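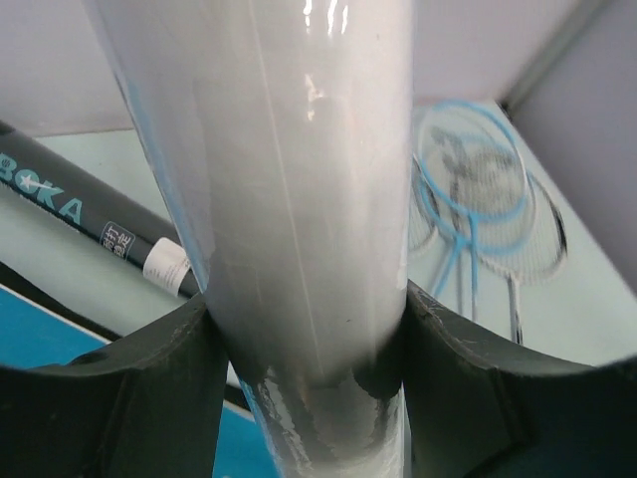
4. Loading and changing the film roll

This section applies to the Jovelik 400 hand-fed wrapping table. If you have the older Jolow table, the brake is on the opposite side and the steps in its own booklet should be followed instead.

4.1 Before you start

Check that the roll is the right type. The table takes clear stretch film on a standard core, up to 473 mm wide. Wider rolls will rub against the end plate and tear along one edge.

Keep new rolls in their outer wrap until you need them. Film that has been stored in a cold room should be left at room temperature overnight. Cold film does not cling well and tends to split when it is pulled over a corner.

You will need:
Safety cutter (supplied)
Soft dry cloth
Spare core plug, part 2499

CAUTION: Turn the table off at the wall and wait for the green light to go out. The heated cut-off bar stays hot for several minutes after the light is out. Do not rest your hand or sleeve on it.

4.2 Removing the old roll

1. Lift the clear guard until it clicks.
2. Turn the brake knob counterclockwise until the roll spins freely.
3. Cut the remaining film close to the roll and pull the loose end out through the front rollers.
4. Press the spring arm outward with your left hand and lift the core out with your right.
5. Take the plugs out of both ends of the core. Keep them. They are not supplied with new rolls.

Note: If a plug is stuck, push it from the inside with the handle of the cutter. Do not pry it with the blade.

4.3 Fitting the new roll

1. Remove the outer wrap. Slit it at the end of the roll only – a cut along the length will go through the first several layers of film.
2. Wipe the front rollers with the dry cloth. Do not use spray cleaner.
3. Push one plug into each end of the core until the collar sits flat.
4. Set the right-hand plug on the fixed pin, press the spring arm outward, and lower the left-hand plug into place. Release the arm slowly.
5. Check that the film comes off the bottom of the roll, toward you.
6. Pull out an arm's length of film and pass it under the first roller and over the second.
7. Turn the brake knob clockwise to position 2.
8. Lower the guard and turn the table on.

4.4 Setting the brake

Wrap a test box before going back to work. The film should lie flat and pull tight without narrowing much at the middle. If it sags, turn the brake up one position. If it tears, turn it down one position and check the rollers for dried glue or label scraps.

Thin film usually runs best at 1 or 2. Heavy film may need 4. Position 5 is for threading and transport only.

CAUTION: Do not run the table with the guard up. The guard switch must not be taped down or bypassed.

4.5 If the roll squeaks or jumps

A squeak normally means a worn plug. Replace both plugs together. A roll that jumps on the pin is often crushed at one end and should be used up by hand. If the problem continues with a new roll, check the spring arm for play and order kit 2595 if it moves from side to side.

Section revised 19/07/2022, Osian Owen.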